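3.2 掛ける場所と在室の習慣

前節の入退室記録だけだと、誰がどこに物を置いて仕事しているのかが見えない。そこで室内の「掛ける・立てかける・降ろす」に関わる什器を別に拾った。対象は小規模オフィスと共同作業室、あわせて16室。コートラック、壁フック、椅子の背、ロールブラインドの四つに絞る。棚と引き出しは別稿(Nadar・Chowdary、準備中)で扱うので、ここでは触れない。

手順は簡単なもの。各室を午前と夕方に一度ずつ訪ね、掛かっている物、その近くに何があるか、窓まわりの状態を書き留める。記録単位は「掛け物一点」。帽子は一点、上着も一点、袋類も一点。重なって下の物が判別できないときは「不明布類」とした。この区分、後から見るとかなり粗い。帽子と小さな袋が並んで掛かっていると、離れた位置からでは区別がつかないことがままある。Sowerbyの再符号化でもここが一番割れた。全記録は646点、うち148点が不明布類。割合が高いのは承知している。

聞き取りは18名。一人あたり短時間、立ち話に近い形のものも含む。質問票は使わず、「朝来て最初に何をどこに置くか」から始めて、あとは流れに任せた。録音は承諾のあった人のみで、残りはStoicaの手書きメモによる。

3.3 ラックの位置

予想では、コートラックは入口脇に集中するはずだった。設計の手引き類もだいたいそう書いている。実際には入口脇と窓際に分かれ、どちらとも言えない中間の位置もある。窓際のラックは、たいてい何か別の物と隣り合っている。机の端、書類箱、コンピュータ本体など。床に置く物どうしが隅に寄せられ、結果として一つのまとまりになる。聞き取りでは「空いてたのがそこだけ」「コンセントの都合」といった答えが多く、ラックの位置を意図して決めたという人はほとんどいなかった。Hamico棟の利用者一名だけが「窓のそばだと上着が早く乾く気がする」と述べたが、確認はしていない。

隅のまとまりで問題になるのは床の取り合いである。ラックの脚は意外に場所を食う。本体の背面に手を入れたいとき、ラックごと動かす必要がある部屋もあった。利用者はこれを不便と言いつつ直さない。直すほどではない、という水準の不便。Limileck棟の担当者Mararは、年度替わりの四月に机の配置を変えたときもラックはそのまま残した、と話している。
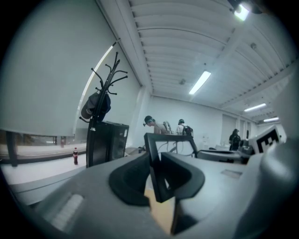

図4 窓側のコートラック。鉤に帽子、手前に黒いコンピュータ本体、左はロールブラインドと窓。

もう一つ気になるのは、掛ける物の偏り。冬物の上着が減る時期になっても帽子は残る。持ち主に聞くと「置き帽子」とでも言うべき使い方で、昼に外へ出るときだけかぶり、また戻す。通勤には使わない。この種の帽子は鉤の外側、手の届きやすい側に寄る傾向がある。逆に袋類は内側や下のほうへ押しやられ、長く動かない。午前と夕方で位置が変わった掛け物を「動く物」、変わらなかったものを「残る物」と呼ぶことにすると、帽子は両方にまたがる。分類上はやっかいだが、在室の手がかりとしてはむしろ面白い。帽子がないことが「いま外にいる」の合図として同僚に読まれていた部屋が複数あった。本人はそのつもりがなかったらしい。

3.4 ブラインドとの関係

窓際にラックがある部屋では、ロールブラインドの操作が減るのではないかと考えた。チェーンや下端に手を伸ばすのに邪魔になるから、という単純な仮説である。結果ははっきりしない。下まで引ききらず、下側に隙間を残す置き方が目立ったが、これはラックのない窓でも見られる。隙間を残す理由として挙がったのは「外の明るさだけ分かればいい」「全部閉めると時間が分からない」など。画面への映り込みを避けたいが真っ暗は嫌、という折衷とみてよさそうだ。隙間の高さは測っていない。測るべきだった。

操作する人が誰かについては、少し傾向が見えた。窓に一番近い席の人が、暗黙にブラインド係になる。ラックがその席の脇にあると、上着を取りに来る人が通るついでに触る場合が出てくる。つまりラックは邪魔になるどころか、窓へ人を呼んでいる可能性もある。ただし観察できた操作そのものが少なく、ここは聞き取りに頼った記述である。夕方の訪問で降りていたブラインドが、いつ誰に降ろされたのかは、記録からは分からない。

3.5 記録上の限界

訪問が一日二回では、昼の出入りがごっそり落ちる。昼休みに帽子が消えて戻る動きは、聞き取りがなければ拾えなかった。また訪問者が来ると片付ける、という反応も当然ある。Chowdaryの初回訪問時には、椅子の背の上着を急いでラックへ移した人がいた。この一点は除外せず、注記をつけて残してある。

不明布類の扱いも再検討がいる。帽子か袋か決められない物を無理にどちらかへ入れると、「動く物」の比率が変わってしまう。今回はすべて集計から外した場合と含めた場合の両方を計算し、次章の表に並べた。向きは変わらないが差は縮まる。室ごとの内訳は付録B。Rodrigues棟の分は夕方の記録用紙が一部欠けており、午前のみの集計になっている点に注意されたい。

なお、什器の新旧や購入時期は調べていない。備品台帳と現物が合わない部屋が多く、途中で断念した。台帳上は別室にあるはずのラックが使われている例もあり、どの時点でで移ったのかを覚えている人はいなかった。この種の移動は4章で、個人の持ち込み品とあわせて述べる。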